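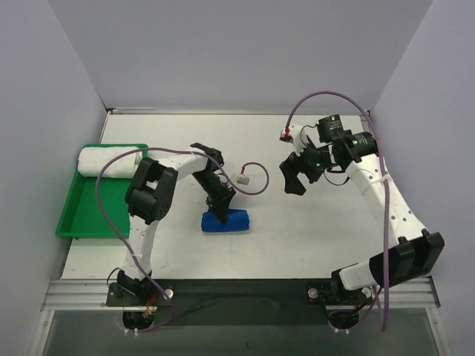
16th June, workshop, got in before the heating came on (there is no heating, it's June, but you know what I mean)

Long day on the two-arm table and I want to get it all down while I still remember which bit I changed when. Musyoka, Kourosh, if you're reading this before you switch on, please read the cable section first!

Where we were: both arms bolted to the front rail, both powered, both answering. Towel job half working. The left arm has been picking up rolled cloths and putting them on the green tray since March, on and off, and the right arm has mostly been along for the ride. I'd like it to earn its keep at last, so the plan for this week is the left arm holds one end and the right arm steadies the other.

Bases

Went round every base bolt with the hex key before doing anything else. The left one took nearly a quarter turn, which I didn't like at all. I've put a dab of paint pen across each bolt head and the rail next to it, so if one creeps we'll see the line break. Check them when you start, it takes a minute. Senan thinks we should use threadlock and he's probably right, but I still want to shift the right base along the rail a bit and I don't fancy fighting it off again.

Cables

The purple ones are still my least favourite thing on the whole build. They're a good length when the arms are reaching out and far too long when they're folded in, so you get these big loops wandering about. I tried clips from the Pralidel box (too tight, and the arm tugged at full stretch), then a loose wrap of hook-and-loop at the elbow, which was better. Took it all off again in the end because I wanted a clean run for the logging. So at the moment they hang as they please, connector ends and all. Please don't send either arm home at full speed until that's sorted. I had one catch round a wrist last week and it made a noise I'd rather not hear twice.

Wekesa suggested a light spring arm overhead to take the slack. I've found one in the Howells catalogue that might do, and I'll bring the page in.

Calibration

Ran the full sweep on the left arm, 2,641 samples, and the height at the middle of the table now comes out 2 mm lower than the old file says. I measured it with the feeler gauges and the new number is the right one. The old file is renamed with "do not use" in front of it, so please do not use it (Faraji, I'm looking at you, with love).

The right arm I only did halfway. The shoulder gets warm if you keep it stretched for long, and when the Arkska supply started its little whine I gave it a rest and made tea. Rest of the sweep tomorrow, or whoever is in first can do it. The script picks up where it stopped.

Picking up the blue cloth

This is the bit I enjoyed! Rolled the blue cloth up fairly tight, put it near the centre, and had the left gripper come straight down over the end of the roll. Sixty-seven tries, all in the log with my notes next to them. Most of the bad ones went wrong the same way: the fingers came down a touch too far along, pushed the roll sideways and then closed on fluff. With the new height it's much happier, and I could stop nudging the start position by hand, which I'd been doing for weeks and pretending I wasn't.

Things that made a difference: slowing down for the last bit of the drop, opening the fingers wider than looks sensible, and setting the grip force to 900 in the config. Lower than that and the roll slides out on the lift. I haven't tried higher and I'm not keen to, those finger tips took me two evenings.

The wrist view is good enough to work from now. With the fingers open you get both tips low down in the picture and plenty of bare table between them, and the blue stands out nicely against the pale top even when the cloth is well up towards the edge of the view. The purple cable shows up too, lying in a loop over to the right, and it comes out a bit blurry. My colour mask picked it up as cloth twice before I narrowed the range. Another reason to get it off the table.
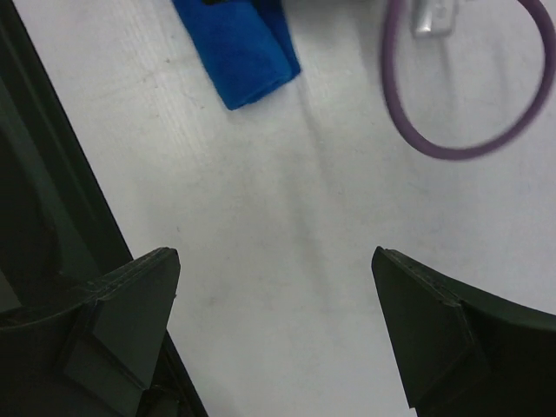

Still to do

Finish the right arm sweep.

Spring arm or some other way of lifting the cables. Wekesa and I will have a look on Tuesday.

Second set of finger tips. I've got the file ready but the Provham filament has gone stringy, so it needs drying out first.

Try the white towel as well. White on a pale table is going to be horrible for the mask and I'd sooner find out now.

Ask Kourosh where the good side cutters went.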